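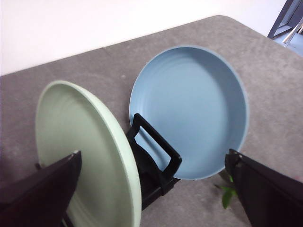

Where do I get the full report from the Bundia city council investigation?

Asked Jul 13, 2026

Paper keeps quoting the council's report on the Genska contract. Cant find it anywhere, just a 39 page summary on the city site. Supposedly the whole thing is 4,000 pages with exhibits. Do I have to file a records request or is it posted someplace?

Answer 1
Main report is up, just buried. City clerk page, then Special Hearings, then February. 600 pages, big download, crashed my phone twice. Minority report is a seperate file right under it.
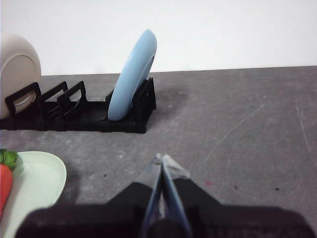 Exhibits aren't there. For those you need a written request to the clerk, ask for it on disk or they bill per page.

Answer 2
dont bother, all politics. both sides wrote what they wanted

Answer 3
Sirna library has a paper copy at the desk, no checkout. Emails are in binder 2, some blacked out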